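Trodine Charting Terminal, Standard Edition

Reviewed by the Boverwood desk. Sold by Driswood.

Trodine is a charting and screening program for people who trade their own stock accounts. You install it on a Windows or Mac computer, feed it a price data plan, and it draws charts, ranks stocks by whatever rules you pick, and sends you an alert when a rule is met. It does not place orders. You still need a broker for that, and you'll be typing the order in yourself.

Price: $438 per year, or $470 if you pay in quarterly installments. Data plan extra.

We have sold it long enough to have an opinion, and the opinion is mixed. The charts are good. They load fast, they don't fall over when you add a second monitor, and the drawing tools stay where you put them when you change from daily to weekly bars. If you have used free charting sites and been annoyed by a trend line that wanders off every time you zoom, you may find that alone worth some of the money. Whether it's worth all of it is another matter.

The sales sheet makes a lot of the "signal score," a single number for every stock, refreshed at the close. Trodine won't say how it is worked out. We asked and got back a page about proprietary weighting. From watching it, the score seems to climb after a stock has already climbed and drop after it has already dropped, and a plain moving average will do that for free. Some of our customers like having it in a column. Fine. We would not buy anything on the strength of it, and we'd think twice about a trading plan that leaned on it.

The backtester needs a similar warning. You can test a rule on old prices and get a very handsome curve in a few seconds. Check the settings before you fall in love. Commissions are set to zero out of the box, slippage is set to zero, and the default stock list includes only companies that are still trading today. Leave all of that alone and almost any rule looks clever. The commission and slippage boxes are under Preferences, Testing, Costs. The stock list problem can't be fixed in the Standard Edition at all. 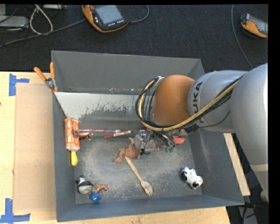 Charting and Research Software

What's in the package

One license, good for 3 computers under the same name
Daily and weekly charts for US stocks and exchange-traded funds
Intraday charts (needs the higher data plan)
Screener with saved rules
Alerts by email or on the desktop
Backtester, US stocks only
Trade journal with export to spreadsheet

What isn't

Order entry
Options chains
Delisted stocks
Phone app (listed as "coming" for as long as we've carried the product)

Data plans

End-of-day prices come with the basic plan and arrive roughly 30 minutes after the close. Intraday prices need the higher plan, and exchange fees are added on top at checkout. Read that screen slowly. The fee depends on whether you are classed as a professional user, and the form asks the question in a way that is easy to answer wrong.

Trodine or Cruzado?

This is the question we get most. Cruzado costs less, has a plainer screener and no score. Its charts are slower and its journal is poor. It does let you test against delisted stocks, and for anyone who takes backtesting seriously we think that matters more than looks. If you mostly read charts in the evening and keep a short watch list, Trodine is the nicer program to sit in front of. If you hold a couple of index funds and check them twice a year, save your money and buy neither.

Trial and refunds

The trial runs for 30 days and asks for a card up front. It renews by itself as a full year unless you cancel from the account page; closing the program or removing it from your computer doesn't count. Refunds on a first-year license are handled by Driswood. Renewals are handled by Trodine directly, and they are less generous.

Past results shown in the program, or in Trodine's own advertising, tell you very little about what your account will do. Nothing on this page is advice to buy or sell any security.

Availability: in stock, license key sent by email. The next version is promised for December. Current license holders get it at no charge until their year runs out.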